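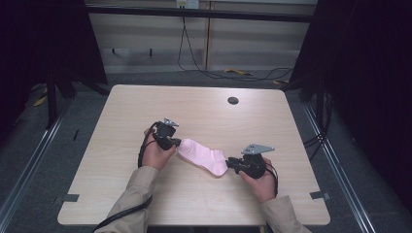 Sock task, cuff in the left unit, toe in the right. Head view.

Thread: Plarnthorpe handheld gripper pair — worth it for cloth work?
Board: End effectors and teleop hardware

rlei_bench
Posted Mar 5, 2025

We have had the Plarnthorpe pair in the lab since February and I said I would write it up. This is the wired version, two handhelds plus the head camera mount and the recording software. We use it for garment tasks: socks, washcloths, one miserable fitted sheet.

Jaw grip on thin knit is good. Both units hold a sock under tension without the fabric creeping out, and the pads have not marked anything yet. Trigger travel is long, which I like for cloth. You can close partway, let the fabric slide, then close the rest.

Complaints. The cables leave the body at a bad place for the wrist. The stock top brackets arrived with the screws over-torqued and one was stripped. The manual covers calibration in one paragraph and gets the order wrong: do the head camera first, then left, then right.

We log up to 51 usable demos in a session with one operator. Sock pairs go fast, the sheet does not.

Ruoxi Lei

n_robichaud
Which firmware? Ours shipped with a build that dropped the left encoder stream whenever both triggers were fully closed. That is most of what you do with a stretched sock.

rlei_bench
1.4 on both. I have seen the left stream drop twice, both times after the unit had been unplugged and plugged back in without restarting the recorder. Never in the middle of a clean session.

n_robichaud
Then they fixed part of it. On 1.2 it was every few minutes. I sent mine back and bought the Clinddale set, so take my opinion with that in mind. The Clinddale jaws are narrower and I get better picks on a single layer. They are worse at holding tension.

vvarma
I disagree with the original post on trigger travel. Long travel is fine for one person who has practiced. We rotate operators, and the partial-close data is all over the place. One person's half closed is another person's three quarters. We ended up binarizing the jaw signal before training and lost the thing you are praising.

If you are going to treat the gripper as open or closed anyway, a short trigger gives you cleaner timing.

rlei_bench
Fair for a rotating crew. Did you normalize per operator before you gave up on it? The recorder stores trigger min and max in the session header.

vvarma
We tried. The header values are captured at startup and people do not squeeze all the way when the prompt tells them to. Normalizing against a bad max is worse than leaving it raw.

xy_fold
Set the limits yourself in the config file and skip the startup prompt. The key is jaw_limits and it takes two values per side. It is not in the manual. Support gave it to me after 14 days and a second ticket.

vvarma
That would have been useful last month. Thanks, will try it on the next batch.

mxue
What are people doing about cable routing? I have the same wired pair and the left cable catches on my sleeve cuff on any motion that crosses the midline. Folding is nearly all crossing motions.

rlei_bench
Leave a loop of slack past the wrist, and run the rest down the outside of the forearm with a soft strap at the elbow. Do not strap at the wrist, you will feel it pulling on every rotation. My left cable still ends up along the side of the table more than I would like.

n_robichaud
Or buy wireless.

rlei_bench
The wireless version adds latency, and they will not publish a number for it. I asked. For cloth I will live with the cable.

n_robichaud
I measured 17 ms on a friend's wireless pair against his head camera. One pair, one afternoon, but I would not call that a problem at the speed anyone folds a sock.

xy_fold
The average is not what worries me. If it is constant you subtract it. Did you record the spread?

n_robichaud
No. He wanted them back.

mxue
Back to the brackets for a second. Is the metal plate on top the stock one? I am thinking of swapping mine for the Stavidcombe plate, which has more holes and costs less than a replacement from Plarnthorpe.

rlei_bench
Stock, both sides. I replaced the stripped screw and left the plate alone. If you change plates, redo the offset between the plate and the jaw tip. The default offset is hard-coded for theirs and the recorder will not warn you.

vvarma
Seconding that. We ran a full day with a wrong offset. Replay looked plausible until the arm closed its jaws above the cuff.

mxue
Noted. Last one: would you buy it again at list price?

rlei_bench
With one or two regular operators, yes. I would ask them to check the bracket screws before shipping, and I would want jaw_limits documented. The fitted sheet results are going in a separate thread when I have enough of them.

vvarma
At list, no. At the academic price, probably — but only after I see whether the config fix holds up on our side.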